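How I Wash Wool and Down Bedding at Home Without Wrecking It

I used to pay $77 a pop to have our doona cleaned at the place in Nondville, and I did that for years before my neighbour Jahangir Roy told me he just does his own in the bath. In the bath! I went home and had a go that same weekend, and apart from one flooded bathmat it went fine. I've fiddled with the method a fair bit (and bought a bigger machine), so this is how I do it now.

Before you start

Read the care tag. Mine says gentle wash, 30 degrees, and I stick to it. If yours says dry clean only, I'd leave it alone, especially if it was a present from your mother-in-law. Go over the seams too and stitch up any little holes, or you'll be picking feathers out of the filter until October.

You'll want a wool wash or a down wash with no softener in it. I use 60 mL for a queen size. More than that and you'll be rinsing all arvo.

Step 1. Strip the bed and spot clean

Pull the cover off and lay the doona flat on the mattress. Dab at any marks with a damp face washer and a drop of the wash. Don't scrub wool, it felts up before you know it. I do the pillows at the same time, mostly because I've already made a mess of the room by then.

Sheets go in their own load. I like pale bedding and have learnt to keep it well away from anything new and navy - there was a beach towel, we don't talk about it. 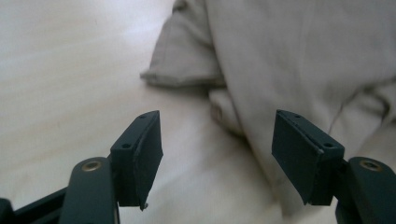
Step 2. Wash it on its own

One doona per load, nothing else except the pillows if they're down as well and your drum is big enough. It should go in without you having to punch it down. If you can't get your arm in over the top, it's off to the laundromat with the big machines (the Brumura Street one near us is good, go early on a Monday).

Cool water, gentle cycle, slow spin. Then run a second rinse, even if it looks clear.

Step 3. Dry it, then dry it again

Wool goes flat over two clothes lines in the shade, so the weight is spread out. Down goes in the dryer on low with 2 clean tennis balls, and I stop it every half hour to pull the clumps apart by hand. Mine took 240 minutes all up last time! It'll feel dry well before it is, so squeeze the corners and have a sniff. Any hint of wet dog and it goes back in.

I leave it draped over the spare bed overnight before the cover goes back on, with the window open if the neighbours aren't having a barbie.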